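Storneck rewrites its rules for gripper work in private homes

When Huguette Jacquet took over field practice at Storneck in July, the written rules for recording with hand-held grippers ran to 27 pages. She asked the operators which parts they used. Most named the checklist at the back.

"People had it folded in a pocket," she says. "The rest stayed in the van."

The new version is nine pages long and covers work in homes only. Labs and warehouses keep the older document for now. Jacquet wrote the draft with Gaspard Poulain, who trains operators at Dotov and had been dealing with the same complaints there.

Poulain says the hardest section to agree on was the one about bedrooms. Dotov's earlier rule was to stay out of them. Storneck allowed them if the resident signed for each room.

"We lost a lot of useful work with our rule," he says. "Folding, putting clothes away, making a bed. Those jobs happen in bedrooms. So we went with theirs, and added that the resident can take a room back at any time, including after the session."

Windows were another matter. A wide lens takes in most of a room, and what is outside the glass can give away an address. The rule now asks operators to check the view before starting and to note it on the session sheet. Closing the curtains is allowed, but Jacquet does not insist on it.

"Daylight is part of how people live," she says. "I would sooner have the sheet filled in properly and let the reviewer decide."

Every tool carries a label with a number, and the number goes on the sheet before the first recording. Karras, which maintains the tools for both firms, had asked for this. Poulain says two grippers were once mixed up on a Friday, and it took five days to sort out which calibration belonged to which files.

The face rule is the shortest. Anyone who may come into view must have agreed in writing, and a face mask does not count as a substitute for consent. Jacquet says some operators had been treating it as one.

"You can still recognize a person by their hair or glasses," she says. "Their family certainly can."

Cloth gets its own page. Operators are asked to keep sleeves, straps and bags moving slowly near the fingers and to keep their own heads back from the tool when they lean in to look. 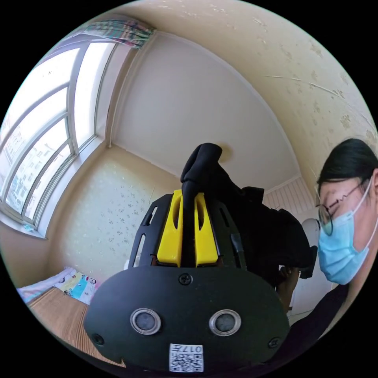
What the reviewers check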